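4.2 Sorting loose chocolates into compartmented trays

Figure 3. Mixed light and dark chocolates on a round red tray, with the compartmented tray behind and to the right.

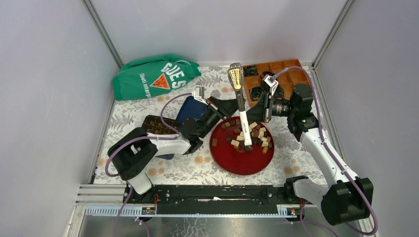 The claim that a divided tray makes people share a box of sweets more evenly has been repeated often enough that it now passes for common knowledge. We are not convinced. Most of the support for it comes from small studies in which the same people filled the trays, watched the guests, and wrote down who took what. In the Arkville study, the tray with cells was also the newer of the two, and it was always set out first. Any of these could produce the reported difference without the cells doing anything at all.

Our own interest is narrower. Before asking what a divided tray does to the people eating from it, we wanted to know what is involved in filling one from a mixed heap, and whether the work can be described well enough for another group to repeat it. The earlier papers skip this step. The Kesport authors say only that the pieces were "arranged by type," and leave the reader to guess what counted as a type and what was done with broken pieces.

The heap in Figure 3 shows why the guess matters. Light tan, cream-colored cubes lie together with dark brown pieces in the middle of the tray. Sorting by color sounds simple, and for whole cubes we expect it to be. A fragment is harder. It can be placed with its color, left on the tray, or thrown out, and each choice changes the final count in the cells. A study that reports only full cells has made one of these choices and has not told us which.

The choice of surface deserves the same doubt. The red tray is glossy and has a raised rim. A rim helps keep pieces from rolling or sliding onto the cloth, but it also changes how a utensil can be brought in from the side. The tablecloth, white with a print of gray fern-like leaves and pale orange flowers, is an ordinary domestic cloth of the kind used in the Ellery kitchen trials, where it was praised as "neutral." We do not see how a printed cloth could be neutral in a task that depends on telling light pieces from dark ones. A pale cube that has fallen among pale flowers is easier to miss than a brown one. If missed pieces are left out of the count, the loss will fall more heavily on one color, and a careless reader may take that for a preference.

Utensils raise a further problem. Published methods tend to list a single "serving tool," as if all of them behaved alike. The one in the figure has a white handle and a silver serrated head, and it stands with the handle down in the chocolate. In the Pellanden protocol the tool is laid flat beside the tray between turns, with the head facing away from the person. We have kept that rule in our written instructions, but we doubt it was followed closely in the original work, and the paper offers no check on it. A tool left standing in the heap takes up room that pieces would otherwise fill, and pulling it out moves whatever is resting against it.

The divided tray is orange-brown and split into small square cells. We treat a cell as filled when it holds one whole piece, and we record fragments separately. This is stricter than the rule used at Kesport, where a cell could apparently hold anything that did not stick out above its walls. The stricter rule will make our totals look worse. We prefer that to a total whose meaning shifts from one tray to the next.

Three objections to our own procedure should be stated. First, the starting heap is not controlled. Pouring chocolates onto a tray gives a different pile every time, and we know of no easy way around this that would still resemble what people do at home. Second, a tray that already has pieces in some of its cells is a different task from an empty one, because the filled cells may suggest a pattern to follow. Results from the two should be kept apart. Third, bags and wrappers are commonly left on the table. The crumpled green bag in the back left corner takes up space, and a person reaching past it may work differently from a person with a bare corner. Of the 4 earlier studies we reviewed, only the Ellery report mentions packaging, in a footnote.

None of this shows that divided trays fail to do what is claimed for them. It does mean that the published totals cannot be compared with each other, and we make no attempt to pool them in Section 6.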